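Pridora Two-Arm Table Kit: Workshop Tips for Setup, Clearing and Folding

These notes cover the Pridora kit as sold by Unditz, with two arms on a single round base and a five-finger hand option. They assume the base has been leveled and the controller has passed its self-test. For unpacking, use the printed sheet in the crate. Prices and lease terms are on the Unditz order page.

Table height and placement

Set the base so that its top sits below the tabletop. The elbows need free space on both sides, and a chair back or bin in that space will trigger a stop. If one side of the table is near a wall, run the reach check on that side first at low speed. The check takes 5 minutes per arm. Do not skip the second arm on the grounds that the first one passed.

A plain wood top works well. Glass and high-gloss laminate return poor depth readings, and a matte mat fixes most of it. Tape the mat down at the corners. Pencil or scribe a rectangle on the top for the pickup zone and keep to it when loading.

Cables

The wrist cable must have slack through the full elbow bend. Move the arm by hand with power off and watch the loop. If it goes tight at any point, release the nearest clip and feed in more cable from the base. Leave the loop on the outside of the arm. A loop on the inside will catch on cloth.

Floor cables should go under the table and out the back. Carpet holds them in place fairly well; on tile or sealed concrete, use a cover strip. Label both ends of every cable before the first teardown.

Mixed loads

The clearing routine will accept soft and hard items together, but it sorts better when the hard items are not touching the cloth. Spread garments to one side. Small parts go in the open area between the hands, with handles pointing away from the cloth if they have handles. 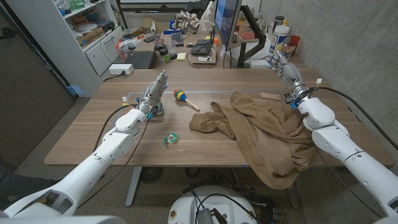 Page last changed: June. Applies to controller release 411 and later.

With a maraca, a roll of tape in its dispenser, a wooden block and a brown garment on one table, the block is the item to watch. Anything small and close to a bunched garment may be read as part of the fold. Either move it clear or set the minimum gap to 30 mm in the Objects menu. The factory value is lower and gives more false merges.

Round items roll when the fingers close unevenly. Use the cradle grip for a rattle or maraca and approach from above the head. The handle is too thin for the default pinch and will turn in the fingers.

Tape dispensers vary. Grip the flat sides of the body and stay off the cutter edge, which will mark the finger pads over time.

Garments

Hooded and heavy knit items are the slowest category. Pull sleeves out before loading. Cloth that hangs over the front edge of the table should be pushed back until the whole piece is on the top, or the first lift will drag it toward the base and the cable bundles there. If an overhang is unavoidable, select Edge Lift and drop the speed to the lowest setting.

Hoods: fold down by hand. The Jang software pack lists a hood routine as an option. In our use it left the hood doubled under the neckline often enough that we turned it off.

Hands and finger pads

Wipe the fingers with a dry lint-free cloth at the end of the day. Solvent cleaners will lift the pad adhesive. Check the wrist ring screws after every 300 cycles and snug them with the short key, no further than finger-tight plus a slight turn. Park both hands with fingers up. Parked palm-down, they rest on the pads and leave flat spots.

Spares

Finger pads, wrist cables and clips are stocked by Unditz. Grenmont sells a compatible clip that is stiffer and holds better on the upper segment, but it is too tight for the wrist. Allow up to 5 working days for wrist cables. Order pads as full sets; mixed old and new pads will upset the grip calibration.

After any part change, rerun the reach check and the grip calibration in that order, then save the profile under a new name.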